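Startseite > Publikationen > Wohnen und Oberfläche > Heft 3
Kategorie: Materialkultur, Wohnforschung

4.2 Gemusterte Oberflächen und die Wahrnehmung von Verschmutzung

Die Befragung in Plornthorpe umfasste 1.353 Haushalte, von denen 1.000 den Bogen vollständig zurückgaben. Gefragt wurde nach Tapeten, Bodenbelägen und Tischauflagen sowie nach dem Zeitpunkt der letzten Erneuerung. In 847 Haushalten fand sich mindestens eine Fläche mit Rapportmuster. Die Unterscheidung zwischen geometrischem und floralem Muster folgt Sokol und Hong; Mischformen wurden dem jeweils größeren Flächenanteil zugeordnet.

Mauerwerksimitate treten fast nur an Wänden auf, Blumenmuster überwiegend auf Böden und Auflagen. Beide werden häufig im selben Raum kombiniert (Abb. 6). Die Befragten begründeten dies selten mit dem Geschmack. Häufiger nannten sie den Preis und die Verfügbarkeit von Restrollen, in Skustwood auch die Übernahme vom Vormieter.

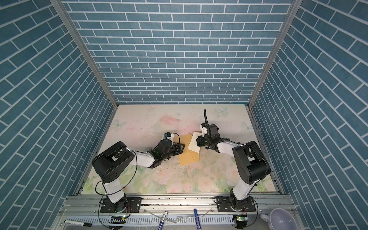
Abb. 6: Blaues Ziegelmuster an den Wänden, pastellfarbene Rosen am Boden.

Für die Frage der Verschmutzung ist der Kontrast zwischen Muster und Grund entscheidend. Ahn und Yook legten ihren Teilnehmenden Proben mit gleicher Fleckenzahl vor. Auf kontrastarmen Blumenmustern wurden kleine Flecken seltener bemerkt als auf einfarbigem Grund, auf Ziegelmustern hing das Ergebnis von der Lage zur Fuge ab. Unsere eigenen Begehungen im August bestätigen das nur teilweise. In Hakness lagen die Einschätzungen der Bewohner und der Begehenden auch bei floralen Auflagen weit auseinander. 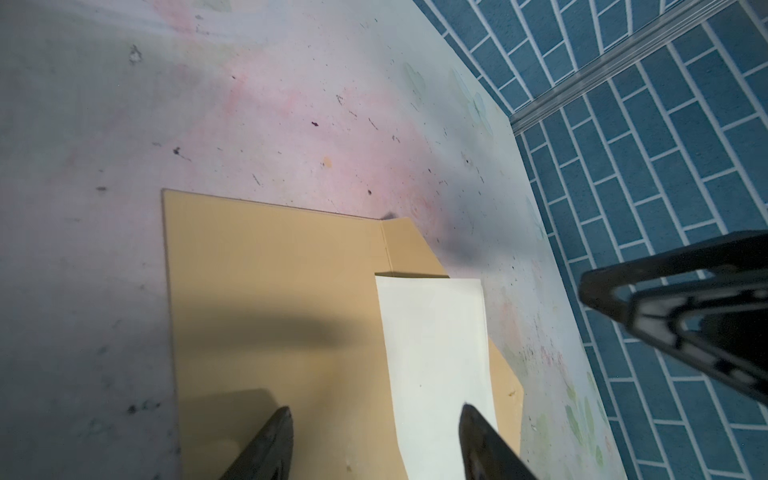
Die Reinigungshäufigkeit wurde getrennt vom sichtbaren Zustand erhoben. 271 Haushalte gaben an, Tischflächen nur bei erkennbarem Anlass zu wischen. Was als Anlass gilt, blieb uneinheitlich. Eine hellgraue Fläche mit breitem rosa-rötlichem Fleck und vielen dunklen Sprenkeln, auf der ein Stück Wellpappe flach aufliegt, erfüllt im Schema von Kwon gleich zwei Merkmale, Verfärbung und lose oder feine Partikel. Abgelegte Gegenstände zählen dort nicht als Verschmutzung, die von ihnen verdeckte Fläche geht aber nicht in die Wertung ein. Pringle schlägt vor, sie gesondert auszuweisen. Wir sind dem in Tabelle 5 gefolgt.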